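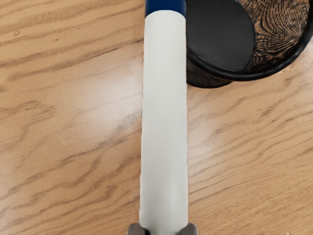 I spent last night driving the simulated arm from the keyboard and I'm hooked! Bindu, your advice to work from the wrist view for the last stretch was spot on. With the white barrel running straight up between the two fingertips I can see right away if I'm square to it, and the round holder at upper right tells me which way I'll be heading next. Before that I was steering entirely from the room view and kept coming in crooked (my own fault for setting the step size to 20, try 60 and you'll see what crooked looks like).

On December 14 or so Bindu Fernandes wrote:
> Don't try to do the whole reach in one view. Get close with the
> room camera, then switch. And please keep the slow demos,
> the pauses are fine, Sirkov trims them on import.

Good to know about the pauses, I had been throwing those away.

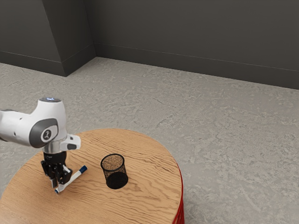
Room view, fingers on either side of the marker, cup off to the right.

The marker lies at a slant, so turn the wrist before you go down. I tried turning at the bottom and it felt like parking a truck. Nurhan does it with the hand controller in one smooth sweep, which I would love to learn. Could you record a few of yours, Nurhan, and put them in the Drirex folder next to mine?

I also want more variety in where we begin. Mine nearly all start right over the table, and I'd like plenty from way out by the wall too.

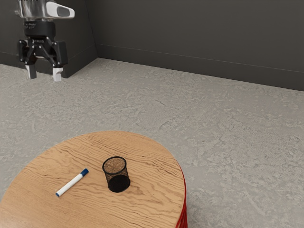
Far start: arm back near the corner, gripper open, marker and holder on the table.

It's a long trip from there, but it gives the person driving some real choices to make, and I think that's the fun part. My limit is 600 steps per demo. If you need more, change it in the Fimix settings and tell the list so we all match.

One question for anybody who has done this longer: do you let go above the rim, or lower the marker partway in first? I go back and forth.

Eylül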